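I've wanted somebody to take over my dishes since I was tall enough to reach the sink, so of course I said yes when Grundham offered me a morning with its Farkstead kit. You get two arms, a brown mat to lay over your own table and a starter set of kitchen jobs, all for $3,114. Setup calls come free for the first 16 weeks — and I'd use every one of them! I started with the dish rack, the job I'd be paying for.

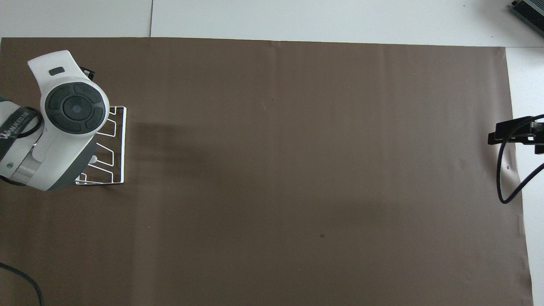 Malsha Sivakumar wrote in to say she'd want to know about the noise first, because her kitchen opens right onto the baby's room.

Fair question, Malsha. I could chat over it without raising my voice, but I wouldn't run it during a nap. What bugged me more was the space it needs. My kitchen table is 32 inches deep and I'd have to eat on the couch. Grundham says a smaller Farkstead is coming in March, so I may hold out for that one (and keep my gloves by the sink).
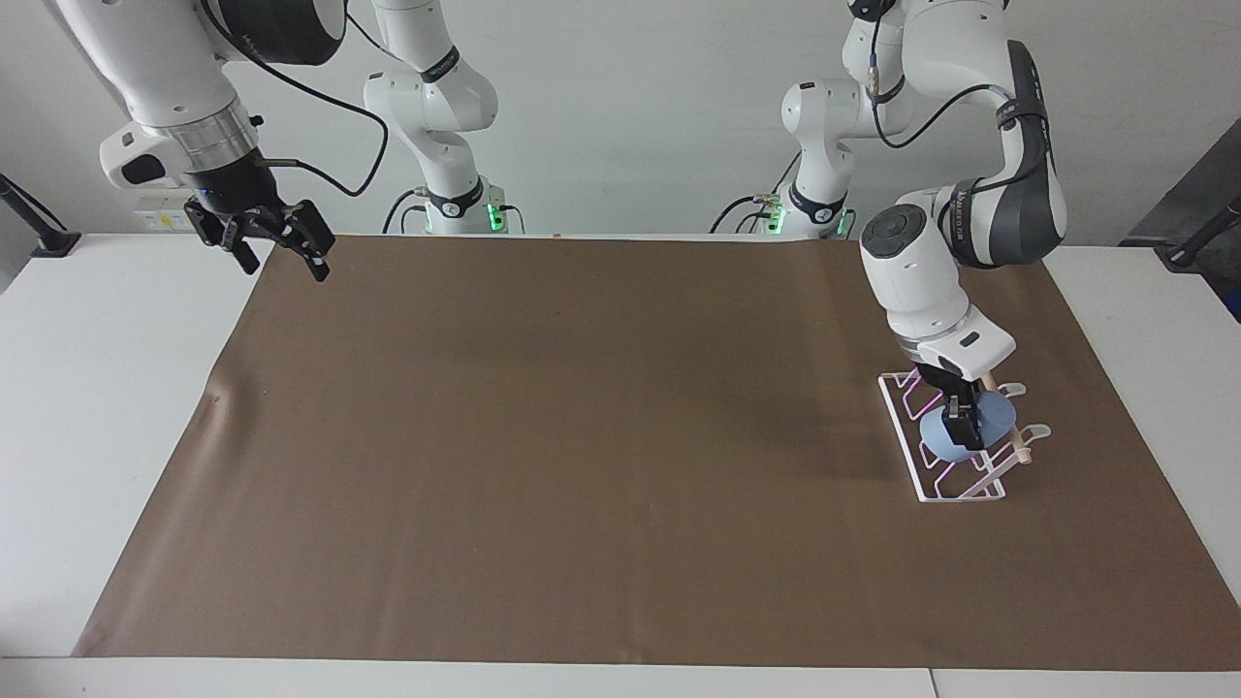 Plate duty: the Farkstead kit with a blue plate in the rack.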